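Chapter 7
Hanging, Folding and Storing Clothes

By the end of this chapter you should be able to:
choose between hanging and folding for a given garment
put a knitted top on a hanger without stretching the neck
plan the rail and shelf space for a small household

Key words: shoulder line, hem, drop, rail, crease

Chapter 6 ended with a full basket of clean laundry. The work that follows is often left out of household courses, yet it decides how long clothes keep their shape and how much ironing has to be done later. A shirt left in a heap for an evening will need pressing. The same shirt, shaken out and hung, may not.

Woven garments such as blouses and trousers are usually hung. Heavy knits are folded, as their own weight pulls them down at the shoulders. T-shirts can go either way. In the Drekville survey of 306 households, 200 kept their t-shirts folded in a drawer and 65 hung them on a rail. The rest used both methods or had no fixed habit.

The hanger matters too. Wire hangers are thin and cheap, and they take up little room, but they bend easily and can leave a mark at the shoulder. Check the shape before use and straighten any that have gone out of true. Broader hangers are better for jackets – see section 7.4.

To hang a t-shirt, lay it on a table and smooth it flat. Bring the hanger in through the hem, hook first, and pass the hook up through the neck. Do not force the hanger down through the neck opening. Settle the shoulders last.

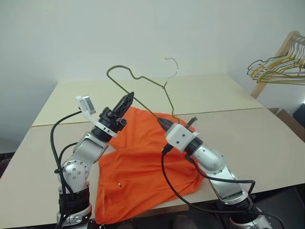 Two robot arms over a table with an orange t-shirt and a wire hanger

Chapter text by Sofia Sampaio, lecturer in home studies, Olline College

An orange t-shirt lying crumpled on the table, with a wire hanger held above it, gives us our starting point for section 7.1. Before reading on, write down what you would do to the shirt first, and keep your answer for Activity 7A.

7.1 Preparing the garment

Hold the shirt by the shoulders and shake it twice. Turn the sleeves the right way out and fasten any buttons at the neck.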